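Progress report to the Pusach Fund, January 25, 2018
School fruit and breakfast program, Brotport

Quick update, sorry it's short, full accounts come in April.

Deliveries. All 7 schools now getting fruit twice a week. The last one signed on before the break – paperwork took forever. We budgeted for 800 portions a week and are hitting that. Muvum still does the driving. They raised the fuel charge, we're absorbing it for now out of the packaging line.

Breakfast club. Slower. 2 schools open, third waiting on a fire inspection for the kitchen. Toaster sockets, mainly. No new date yet.

Citrus is the winter staple, apples were too soft by December. Kids like anything they can peel themselfs. Teachers less keen, peel gets everywhere.

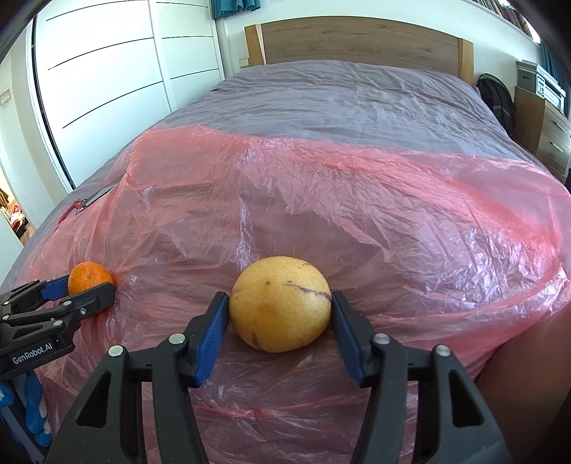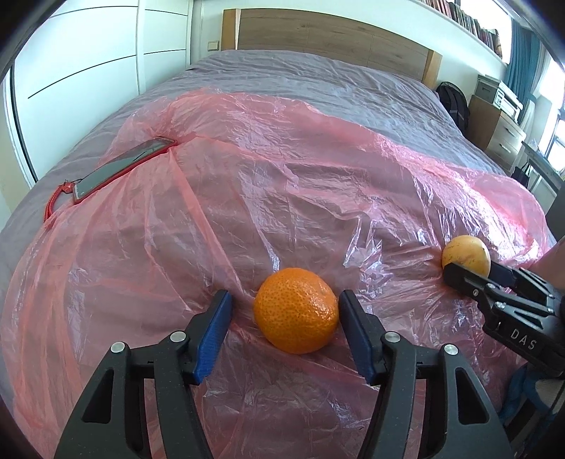
Citrus on pink plastic sheeting. Mandarin in the second photo.

Money. Spend is on track except storage. The cold room at Ok needed a new door seal, $250, not in the budget. Would like to move that from printing if you agree – need a yes or no by email please.

Problems. Returned crates. Schools stack them outside and they go missing. Trying a sign-out sheet, to early to say.

Next: finish the parent survey, get the inspection booked, price up pears for spring. Survey forms are back from most schools, not typed up yet. Will send with the April accounts.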